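# How to put a big flat sheet on the bed alone, without running around it ten times?

**Orla Ó Dálaigh**

Hello all. I moved in October to my own flat and I have now a wide bed, which I must make alone. The sheet is flat, white, without elastic. When I pull one side, the other side comes out. When I throw it in the air as my mother does, it comes down crooked and one corner is always rolled together. Then I walk around the bed and pull again, and on Saturday I needed almost the whole of my coffee break for it. Is there a right method for one person? I don't want to buy a fitted sheet, I have already four of these flat ones and they are good cotton.

---

**Gearóid Hayes**

Buy a fitted one. Life is short.

---

**Siobhán Ó Ceallaigh**

I worked three summers in a small hotel, the Sheehan, and there we made all beds alone, so I can tell you how we learned it.

First, do not throw the sheet from the side. Stand at the foot of the bed, in the middle. Put the sheet folded on the mattress and find the two corners of the short side. Push these two under the mattress at the foot, only a little, so they hold. Now the sheet can't run away from you.

Then take the opposite edge, one hand left and one hand right, and lift it high, higher than your head. Air must come under it. Bring it toward the pillows in one movement and let it go down slowly.

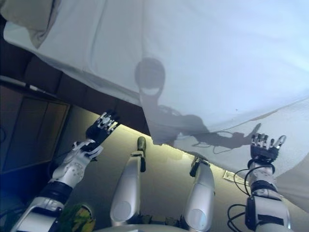

The corners are where most people lose their time. A corner which stays bunched in the air will be bunched also on the mattress, and then you have to pull the whole sheet again. So look up while the sheet is over you. With the light behind it you see every fold very well, also a thick gathered piece like the one at the upper left, and you can open your fingers wide and push the cloth flat from below before it comes down. Small soft creases you can leave, they go away when you tuck the sides.

After this, go to the head of the bed and tuck there first, then the long sides. Pull always from the middle to the outside. For the hotel corner you lift the side of the sheet up on the mattress like a triangle, tuck the part that hangs, and then fold the triangle down and tuck it too. It looks difficult but after one week your hands know it.

One more thing – if the sheet is too dry from the machine it sticks to itself. I shake it once at the window before I begin.

---

**Malachy Ó Dubhghaill**

I agree with Siobhán about the foot end. I would only add that you should mark the middle of the short side with a small stitch of colored thread. You put the stitch at the middle of the mattress and the two sides hang the same. I did this on all our sheets and my wife laughed, but now she uses it also.

If your mattress is heavy, don't lift it with your back bent. Go on your knees.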